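Startseite Werkstattbuch Projekte Geräte Kontakt
Suche im Werkstattbuch … Suchen

11. April 2022, Greifervergleich, Fortsetzung

Heute endlich die Mehrfingergreifer von Drerkico an beiden Armen, und ich bin wirklich angetan! Mit dem alten Parallelgreifer von Skeno haben wir im November an dünner Folie fast nur Frust gehabt, der Tütenhals rutschte zwischen den Backen durch, sobald Gewicht dranhing. Die Finger legen sich jetzt schön um den gerafften Hals, und 34 von 70 Griffen saßen gleich im ersten Anlauf. Klingt mager, aber mit Skeno waren es 4 (bei gleicher Anzahl!).

Griffkraft auf Stufe 3 gelassen. Höher ziehen die Finger die Folie lang, das mag sie gar nicht.

Thomas Lombardi hat den Controller von Flosbridge neu parametriert, der linke Arm fährt seitdem viel ruhiger an. Rechts zittert das Handgelenk noch leicht beim Absenken, vermutlich Kabelzug. Schlaufe am Handgelenk kürzer legen und noch mal messen.

Kopfkamera (Nørgaard): Folie gegen grauen Teppich besser als befürchtet, die Tiefe am durchscheinenden Teil bleibt löchrig. Offen: Netzkorb am Rand greifen, von oben oder schräg? Ich tippe auf schräg. Thomas wettet dagegen, Einsatz ein Kaffee.
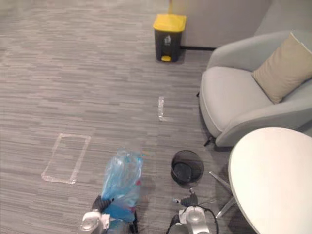

Linker Greifer am Tütenhals, rechter Greifer beim schwarzen Netzkorb. Blick aus der Kopfkamera.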